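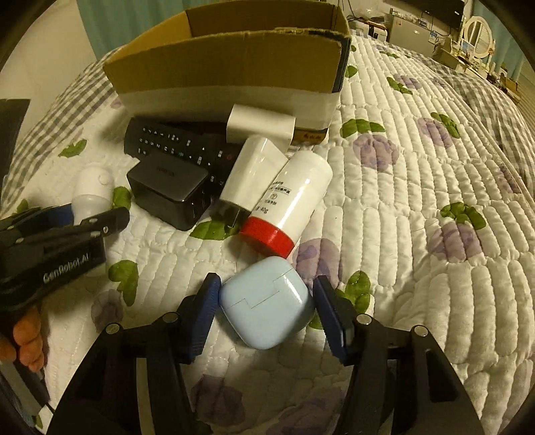

Brurdale Student Manipulation Project: Notebook Entry, Small Objects on Soft Surfaces

Entry for May, second half. Kept by Kylie Doolan. Read and initialed by Tolera Tilahun.

Purpose of the session

The session was scheduled to continue the small-object set of the Rewi task list. Earlier entries cover the same set on a bare desk. The present entry concerns the bedspread surface only. The team wished to establish whether the approach agreed upon for the desk could be carried over unchanged, and to settle the wording of the operator instructions before the next group of students begins.

Operators: Ewan Kereama and Rangi Katene. Labels and log: Kylie Doolan. Ignacio Salinas was present for the first part of the session and reviewed the start positions.

Setup

The objects were placed on the quilted bedspread in a loose group, with the target object set in front of the others. The group consisted of the earbud charging case, the white container with the red cap, two white power adapters, the TV remote, the black box device and the open cardboard box. The earbud case was assigned as the first target. Both hand-held grippers were in use, one for each side of the body.

The bedspread was not smoothed between attempts. Mr. Salinas asked that this be recorded as a deliberate condition. In the previous month the surface had been straightened each time, and the resulting recordings did not represent the way objects sit on a bed in ordinary use.

Procedure followed

The operator begins with both grippers clear of the objects. The working gripper is lowered until the fingers stand on either side of the target. The fingers are closed slowly until both are in contact, and the hold is kept for a count of two before any lift. The object is then lifted, moved to the agreed place and released. The second gripper remains out of the path unless the task card calls for it.

The count of two was added at the request of the labeling group. Without it the start of the lift could not be marked with any confidence, and two labelers working on the same recording often disagreed.

Observations

1. Closing on the earbud case. The case is small and its edges are rounded. On the desk, operators had become used to sliding the lower edge of the fingers along the surface. On the bedspread this motion gathers the fabric ahead of the finger, and the case tilts before contact is made on the second side. Mr. Kereama obtained better results by coming straight down. This is to become the standard approach for all soft surfaces.

2. Uneven contact. When one finger arrives first, the case turns slightly toward the other. The labels should show the grasp as complete only when both fingers are touching. The previous instruction ("mark at first contact") is withdrawn.

3. Height of the hand. Ms. Katene noted that the bed is lower than the desk and that operators tend to bend the wrist to compensate. The arms of the gripper then come closer to the bedspread than intended. Operators should bend at the knees or kneel.

4. Objects resting on one another. The box device placed partly on the remote was included for the later tasks. It should be left in that position until its own task card is reached. On one attempt it was moved early and the arrangement had to be rebuilt from the start sheet.

5. The container with the red cap rolls when it is approached from the side. No change to the procedure has been agreed. Mr. Kereama proposes approaching along its length; Ms. Katene prefers to close across the middle. Both methods should be tried and logged separately under the codes already in use for the Osus set.

Attempts and log

The target for the surface is 200 attempts over the full set of objects. The session was planned as the first 100, and all were recorded. Of these, 11 were set aside at review, chiefly for a missing hold before the lift. They have been kept in the session folder and must not be deleted, as Mr. Tilahun intends to use them when training new labelers.

Failed grasps are not the same as rejected attempts. A failed grasp that follows the procedure is a valid recording and is to be labeled as such. This point was raised again during the session and will be printed at the head of the label sheet.

Equipment

The finger pads were wiped before the first attempt and again at the midpoint. Screws at the arm joints were checked by hand at the close of the session and required no tightening. Ms. Katene reported a slight stiffness in the left grip, which did not affect the recordings. It has been entered in the equipment book and should be examined before the grippers are next issued.

Actions

Ewan Kereama: rewrite the approach section of the task card for soft surfaces and circulate it to the team.

Rangi Katene: examine the left grip; replace the worn copy of the start sheet.

Kylie Doolan: correct the grasp label in the April and May files to agree with item 2.

Ignacio Salinas: confirm whether the Vestow display in the main hall will require a live demonstration or recordings only.

Remaining attempts on this surface to begin at 2 p.m. at the next session, starting with the power adapters.

Note added by T. Tilahun: Item 2 is approved. Please hold item 5 open until both sets of recordings have been reviewed.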